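Nollungate Robotics Club forum > Projects > Kitchen bench task, two-arm entry

tavares_t
July 30, 2019
Starting a thread so this stops being spread over three email chains. The Tukeo entry needs a two-arm task on a kitchen bench and we have to lock ours in before the next meeting. Current plan is mugs on the tree, plates in the rack, then pick up the marker and hand it from the right arm to the left. Left arm's gripper doesn't move well past the middle of the mat so the handover has to happen on its side.

We logged 408 runs in the Rendura software last term. Of those, 12 had the marker handover in them, so that part is well behind.

boltbucket
I'd drop the handover. It's the slowest part and the judges score on finished items. Two mugs and two plates in the time limit is already a decent result for a school club.

gazza_k
Disagree. Every team will do mugs. In January the team that placed first did one awkward thing properly and left half the bench untouched. Handover is worth practising.

boltbucket
They also had a full-time lab to work in. We get the room after class.

tavares_t
Rules doc says 400 runs minimum to be eligible, and it doesn't say how many of each kind. So we're fine on the total whichever way we go. I'd still like more handovers before deciding.

mirrin
Can whoever sets up next please put the mug tree back on its tape mark. I spent half a session wondering why the left arm kept missing the peg and the base had been shifted toward the back. Same goes for the plate rack.

gazza_k
That was me, sorry. Tape had come off. I've put new stuff down.

boltbucket
Is the cable on the right arm still catching? If it is then that's another reason to leave the marker out, the wrist has to turn a fair way to get the pen level.

tavares_t
It's been rerouted once. There's still slack in it. I'd rather shorten the loop than change the task. File 654 in the shared folder has the wrist angles if you want to check them yourself.

mirrin
Had a look at 654. The angles are fine if you grab the pen nearer the cap. Halfway down it tips and the left gripper has nothing flat to close on.

tavares_t
OK, grabbing nearer the cap from now on. Bench as of this arvo, right arm has the marker:

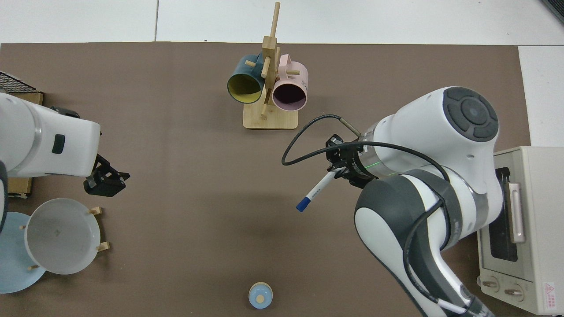
Clementina Matos
I'm with boltbucket on the scoring but I'd give the handover two more sessions before cutting it. If it still fails more often than the mugs do, leave it for next year. Can someone also post the time limit, the copy of the rules I have is the old one.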